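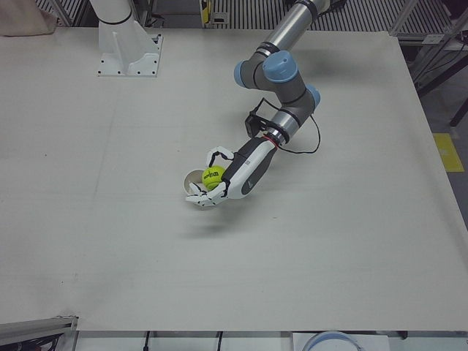
Participants Wanted: Ball, Mug, Table (Paid Sessions in Utport)

Posted 1/2/18 by Canan Yurt, Grekmont Everyday Objects Group

Hi! I'm Canan and I'm looking for people who would like to spend a morning or an afternoon picking up ordinary things and setting them down somewhere else. If you have ever dropped a tennis ball into a mug for no reason at all, you already know most of what the session involves.

I run the tabletop sessions at Grekmont. Our topic is putting things into other things: balls into mugs, spoons into jars, socks into shoeboxes, lemons into bowls that are slightly too small for them. I want to know how people decide to do it. Do you bring the ball in from straight above, or come at the mug from the side? Do you turn the mug's handle out of the way first? When do you let go – right at the rim, or a little higher up? Most people have no idea what they do until they've done it in front of me a few times, and then they get very interested in it (I sure did).

We set ourselves a goal of 3,000 recorded placements for the whole project. Last September we got to 2,691 and then ran out of people, mainly the same friends and coworkers who had already been through it more than once. I would like the rest to come from folks I've never met, which is why I'm writing this instead of bothering my sister again.

What you'd be doing

You come in, hang up your coat, and sit or stand at a big white table, whichever you prefer. I put out an object and a container. You put the object in the container. Then I move the container, or turn it, or swap it for another one, and you do it again. That's the core of it.

The pair we use most is a tennis ball and a mug. The ball is a yellow-green Wilson and the mug is white ceramic with a black handle, and I've gotten pretty attached to both. A tennis ball turns out to be a great thing for this kind of work. You can grab it with your whole hand or just your fingertips, it's fuzzy, it's hard to hurt, and everybody has held one. The mug is a bit trickier. The opening isn't huge compared to the ball, so you have to line things up, and the handle sticks out to one side and gets involved whether you want it to or not. Some people steady the mug with their other hand. Some never touch it. Please don't practice at home before you come, I want the unpracticed version!

After the ball and mug you'll get a mixed box. What's in it changes, and I'm always adding to it from my kitchen and from the thrift store on Akyol Street. Recently there has been a wooden spoon, a roll of masking tape, a rubber duck and an extremely ugly sugar bowl.

There are five blocks in a session with a break after each one. At the end I'll sit down with you and ask a few questions. Which container annoyed you? Was there one you liked? Did you change your mind partway through about how to hold something? There aren't any right answers, and I take my notes by hand, so give me a second to catch up.

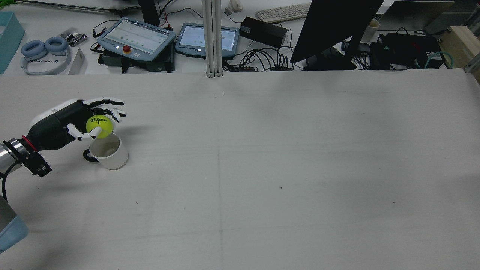

Ball and mug on the white table, Utport.

Who can take part

Pretty much any adult. You need to be able to pick up small household objects with at least one hand, and you need to be okay with me watching you do it. Left-handed people, please, please write to me. I have a real shortage of you. The same goes for anyone who has arthritis, has had a hand injury, wears a brace, or just finds mugs and jars a nuisance for whatever reason. I'd love to see how you do things, and we can shorten the session or take out any object you don't like the look of.

Long fingernails are fine. Rings are fine too, though I may ask you to do one block without them. You don't have to be good at sports. I mention it because the ball seems to worry people.

If you already took part last year I can't book you as a participant again, sorry! But do pass this along.

Pay

You get $100 for a complete session, paid the same day. If you decide to stop early you still get paid, and you don't have to tell me why. Parking behind the building is free and I'll leave your name at the front desk.

Where to come

We're in Utport, on the ground floor of the Rarkcombe Building, through the blue door next to the bike racks. If you go in by the main entrance you'll end up at the dentist, who is very nice about it but would rather you didn't. The bus from downtown stops across the street. There's no step at the blue door, and the restroom is on the same floor.

The room is kept a little cool, so bring a sweater you can push the sleeves up on. Sleeves matter more than you'd think – a floppy cuff will catch a mug handle and take the whole thing with it. We've lost mugs that way, including one of mine from college.

Also wanted: a session assistant (part-time)

While I'm at it, I also need a person to help me run these. The current assistant is Nevzat Karaca, and he's moving over to our packing and storage project, which is good for him and terrible for me. He'll stay on long enough to show you the ropes.

The job is setting out objects between turns, keeping the table wiped down, filling in the log sheets, making coffee and chatting with people during breaks so they don't sit there wondering if they did it wrong. You'd also look after the object shelves. Everything has a spot and a label, and balls go back in the ball bin with the printed side up so we can check the logo is still readable (we retire them when it wears off, and they go to Nevzat's dog).

What I'd like from you:

Patience with repetition. It's the same ball and the same mug, lots of times in a row.

Clear handwriting, or at least handwriting I can learn.

Being able to set a mug down in the same place twice. We mark spots on a paper plan, and you get the hang of it fast.

A friendly way with strangers. Some are nervous when they come in and talk a mile a minute, and some hardly say a word.

No degree needed. Nevzat came to us from a garden center and he is better at this than I am. Waiting tables, stocking shelves, working in a school kitchen or raising toddlers would all be great background. Hours are part-time and I can be flexible about mornings or afternoons, but I do need you to stick with a pattern once we've picked one. Pay depends on hours and we'll go over it when we talk.

A few things people have asked

Will I be recorded? Yes, hands and tabletop. I'll go over the consent form with you before we start and you can ask to see any of it afterward.

Can I bring my own mug? I love this question. Yes, if it's clean and you won't be heartbroken if it chips. We'll do a few extra turns with it at the end and you take it home again.

Can I bring my kid? They can wait with a book, but they can't take part, and it's a long wait. If childcare is the problem, tell me and we'll try to find a time that works.

Is it boring? A little, in the middle. The sugar bowl usually wakes people up.

What happens if I miss the mug? Nothing. The ball rolls off and I go get it. Misses are written down just like everything else and I'm happy to have them.

How to get in touch

Write to me through the contact form on the Grekmont page and put "ball and mug" in the subject line if you want to take part, or "assistant" if you're after the job. Tell me which hand you write with, whether mornings or afternoons are better, and anything I should know about your hands. For the assistant job, add a couple of paragraphs about yourself and what you've been doing lately – no formal cover letter, I don't enjoy reading them any more than you enjoy writing them.

I answer everything myself, so it may take me a few days. If you haven't heard back after a week, poke me again.

Canan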